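Soft goods sorting, table 2
Monday, August 18, 2025 — W. Cuypers

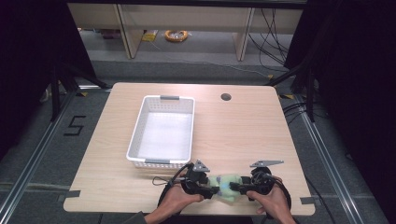 Table 2: white basket at left, pale green soft item near the front edge.

Basket stays on the left half, long axis front to back, one handle toward the operator. Grommet hole left open; small items go nowhere near it. Tape strips near the front corners not to be moved until Torunn has checked the layout.

Order for the Folell batch: soft items first, rigid second, anything over 400 g last. 12 items per basket load. Weights go in the Pivside sheet, one decimal.

Scale read 8 g high at the morning check. Re-zeroed, repeated, same offset — Adebayo to look at it. Until then, subtract by hand and initial the row.

Open: second basket, same size, requested from Marloes.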